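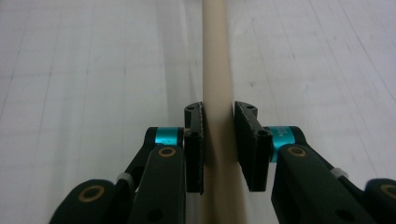 Girkolow hand gripper: build notes for the workshop talk
Last updated: June 12, 2019

Slide 1. Open with what the tool is for. It is a hand-held gripper, used by one person, to record how a hand approaches and closes on a part. The same jaws bolt onto the arm in the Nendale shop, so anything done by hand can be repeated by the arm with the same contact geometry. Say that once and move on. Most of the room has seen the arm run.

Slide 2. Linkage. Two sides, mirrored. Each jaw pad is carried by a front link and a rear link, so the pad holds its angle through the stroke. Explain the parallelogram on the whiteboard, not from the slide. Stress that the pivot spacing has to match left to right. My first set did not match, and the pads met at the tips before they met at the root.

Slide 3. Printed parts. Black filament, matte. Print the links flat. Printed upright they split along the layers at the pivot hole — pass the broken one around here. The pivots have brass-colored rings in them. Press these in with the drill press, unpowered, using the quill as an arbor. Cletus Hutchins did his with a soldering iron and got them in crooked. He is fine with this being mentioned.

Slide 4. Pads. Screw hole near the top, larger hole lower on the outer face. The large hole is access for the driver. Leave the inner edge as it comes off the printer. I sanded one pair smooth and went back to rough ones, as the smooth pair let a rod rotate under side load.

Slide 5. Cycle test. Closing on a rod, opening, repeat. Two hundred cycles by hand, then 600 on the arm. The left front pivot loosened at cycle 548 of the arm run. Cause was the screw backing out. Thread locker fixed it on the rerun. Do not claim more than that; it was one unit and one rerun.

Slide 6. Alignment check. Stand a rod between the pads and close slowly. Both pads should arrive together. If one touches first, it pushes the rod sideways and the recording shows a wrist correction that the arm will then copy. Ghazala Mughal found this in the February recordings, where every grasp drifted to the same side. Show her plot. Leave it up long enough for people to read the axes.

Slide 7. Logging. Drirnero is the script that reads the recording and writes joint targets. It runs on the bench laptop and needs the jaw width at full close entered by hand. Measure it with calipers after every pad change. The value in the config file is from the old pads — change it before the demo.

Demo. Clamp the base plate first. Three slow grasps by hand, one replay on the arm at low speed. Keep the front row behind the tape.

Likely questions. Cost: refer to the parts sheet by the door. Soft pads: tried, tore at the screw hole, not pursued. Files: on the shop drive, in the Girkolow folder, revision 2. Revision 1 has the bad pivot spacing and should not be printed.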